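**The Blue Boxes**

When Afshin Nouri left the office in Hirnwood for the last time, he gave Mebrat the key to the low cabinet and said only, "You will know what to keep."

She did not know. She had worked beside him for 2 years, and in all this time she had never seen the cabinet open. It stood on the gray carpet in front of the long white desk, and people put their cups on it. One cup had left a ring, which Afshin used to rub with his thumb when he was thinking.

She waited until December, when the heating was weak and most of the others had gone home early. Then she kneeled down and turned the key. The doors were heavier than she expected. They smelled of pencils.

Inside were letters. Amar, his brother, had written to him at the office for years, because at home, Amar said, their mother opened everything. Some letters had 60 lines on one page, so small that Mebrat had to hold them near the window. Amar wrote about the river at Platness, about a boat he wanted to buy, and about a woman called Dinsa who sold onions and laughed at his shoes.

*She says I walk like a man who is carrying soup,* he wrote. *I went back 2 times to hear it again.*

Mebrat read until the street lamps came on. She forgot her tea. In one letter the boat cost 100 coins too much, and in the next letter he had bought it anyway – he did not explain how. After that the letters became shorter. The last one had no greeting. It said: *Come in spring. She is asking if you are real.*

She looked for an answer from Afshin, a copy or a draft, but he had not kept his own words.

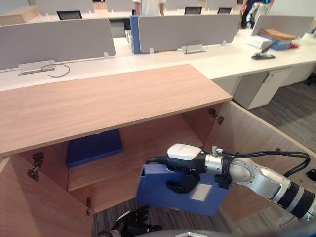 *The cabinet with both doors open, and the blue boxes.*

She put the letters back in the order she had found them. Then she took a clean sheet from the desk and wrote the address in Platness at the top, slowly, in her best hand.

"Dear Amar," she wrote. "You do not know me, but I sat next to your brother."

She stopped there and listened to the elevator going down. Then she moved the lamp closer and went on.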